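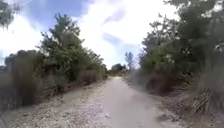 Narayanan Rao asked whether the Turik rack will carry a full-size spare on a pickup without eating up the whole bed. It will. The spare sits upright against the front wall of the bed, on the driver's side or the passenger side, and the rest of the floor stays open.

## Turik Bed Rack for midsize pickups

The Turik is a half-height steel rack that bolts to the bed rails of most midsize trucks with a five- or six-foot box. It carries a rooftop tent, a pair of kayaks, lumber or a cargo box. The top bars sit just below the cab roof on most trucks, so wind noise is lower than with a full-height rack.

We sell it in two lengths. Pick by bed length, measured inside with the tailgate closed.

| | Short | Long |
|---|---|---|
| Fits bed | 5 ft | 6 ft |
| Crossbars | 2 | 2 |
| Rack weight | 115 lb | 128 lb |
| Finish | Black powder coat | Black powder coat |
| Tonneau compatible | No | No |

**Load rating.** 200 lb while driving off pavement, on either length. On the highway the rating is higher and depends on your truck, so check the owner's manual for the bed rail limit and use whichever number is lower. The weight of the rack counts against the truck's payload – so do passengers, fuel cans and the dog.

### What's in the box

- Left and right side frames
- Crossbars with T-slots on top
- Rail clamps and backing plates
- Stainless bolts, washers and lock nuts
- Hex key and printed instructions

The spare tire bracket is sold separately under the name Cudside. It bolts to either side frame and takes wheels with five or six lugs.

### Installation

Plan on roughly two hours with a helper. No drilling is needed on trucks with factory rail tracks. Trucks without tracks use the clamp kit, which grips under the lip of the rail.

Assemble the rack loosely on the ground first, lift it into the bed, then square it up before you tighten anything. Torque the clamp bolts to the figure on the instruction sheet. Check them again after the first 50 miles and before any long trip on washboard. 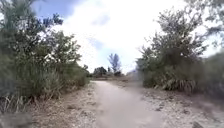

If you carry a tent, mount it with the hinge toward the cab and slide it as far forward as the hardware allows. More weight behind the axle makes the front end light, and you will notice it in the steering.

### Fit notes

Drop-in bedliners are fine as long as the liner stops below the rail. Over-rail liners have to be trimmed or removed. Spray-in liners need no changes.

The rack does not fit under a camper shell. For trucks with a shell, look at the Vesden bars, which mount to the shell roof and have a lower rating.

Older orders shipped with zinc clamp bolts. If yours have started to rust, send us the order number and we will mail a stainless set.

### Shipping and returns

Racks ship flat in two cartons from our Mbeki warehouse, and the cartons may arrive on different days. Unused racks can be returned within 30 days in the original packaging. Return freight is paid by the buyer unless the part is wrong or damaged.

Page updated April 30, 2022.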